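Jelldale Science Workshops Opens Bookings for Its Traveling Fiber Lab, Grades 6-8

I've been running hands-on science days out of Jelldale for a good while now, and I'm very happy to announce the one teachers keep asking me for: a full textile science program called Loose Threads. Bookings open in November for schools in Hemdale, Durside and the towns in between.

Students spend the day working as junior materials testers for a made-up clothing company with a real headache. Its new winter jacket pills, sheds and shrinks, and the class has to work out which fiber is to blame (they get very invested, and there is usually an argument by lunch). They look at wool, cotton, polyester and nylon under the microscope, then measure how much water each one soaks up and how much weight a single strand will hold before it snaps. 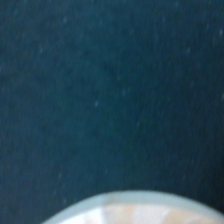
Static and shedding get a whole session to themselves, and it's my favorite part of the day. Students rub fabric swatches together, test which pairs cling, and lift whatever has collected on the surface with clear tape so it can go under a lens. A deep teal cloth with little pale specks scattered over it is just the kind of thing I want them staring at, because the first question out of a seventh grader is always "is that lint or dust?" and then we get to find out! They sketch what they see, compare it with a set of reference slides, and write up a short finding with their evidence attached.

The program runs in 3 sessions, with a break for lunch, and it fits in a regular classroom as long as there's a sink close by. I bring the microscopes, swatches, slides, spring scales and student notebooks. You bring the students and some patience for wet cotton on the desks.

Thanks to a grant of $3700 from the Rothe Fund for Classroom Science, I've been able to buy a second set of microscopes, so pairs can share one and there's far less standing in line. The grant also pays for 1000 printed student notebooks, and schools keep theirs after the visit.

A teacher packet comes with every booking. It has a vocabulary sheet, a pre-visit lesson on natural and synthetic fibers, a grading guide for the written report and a follow-up activity on fabric labels that students can do at home with their own closets.

To ask for a date, call the Jelldale Science Workshops office and choose extension 2255. Mornings before 10:00 are best for catching me in person, but leave a message any time and tell me your grade level and class size.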